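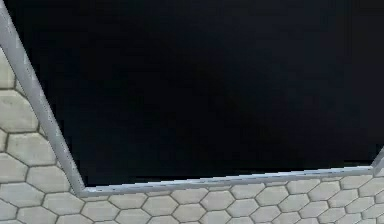 A dark rectangular area in a light grey metal frame.

The Long Goodbye to My Television

I grew up in a house where the television was never off. It was on when I came down for cereal and it was on when I went up to bed, and in between it talked to itself in the den while everybody did other things. My mother ironed to it. My brother did his math homework to it, badly. When I moved to Poncombe in 2000 the first thing I bought, before a bed, before a single decent saucepan, was a set of my own. It cost me 200 dollars and I carried it up two flights of stairs hugging it like a calf.

So you can imagine how my family took the news that I had given mine up. My mother asked if I was short of money. My brother wanted to know if he could have it (he could, and he does, and he says the left speaker buzzes).

It started with a power cut in December. We lost the lights for one evening, the whole street, and I sat in the kitchen with a candle and a library book I had renewed so many times the desk had stopped sending me reminders. I read 19 pages. That doesn't sound like much, but it was more than I had read in a month! When the power came back the set switched itself on in the next room, somebody was laughing about a car, and I got up and turned it off without really deciding to.

The first week was awful. I'd love to say I took up the cello. Mostly I stood in the doorway with a plate of toast, wondering where to sit, because every chair I owned was pointed at the same corner. Have you ever tried to turn a couch around in a small room? You find all the pens. I put mine under the window, then against the far wall, then back under the window, and that's where it has stayed, a bit too close to the radiator.

What crept in after that was noise, the ordinary kind. I learned that the people upstairs sing, and that the bakery on Kiani Street takes its flour deliveries long before I want to be awake. I bought a secondhand Peltis radio with a dial that sticks, and for a while I thought I was cheating, but a radio lets you walk around. You can peel potatoes with a radio. I've cooked more this year than in the ten before it, and some of it has even been good - the lentils have not.

I do miss things. I miss the weather, with the big maps. I miss old detective shows on rainy afternoons, the ones where you can sleep through the middle and still catch the arrest. When I stay with my sister I watch hers like a kid in a candy store, cooking contests and all, and I don't feel one bit guilty about it.

The corner where mine used to be has a fern in it now. It isn't thriving, so I've started leaving the radio on for it when I go out.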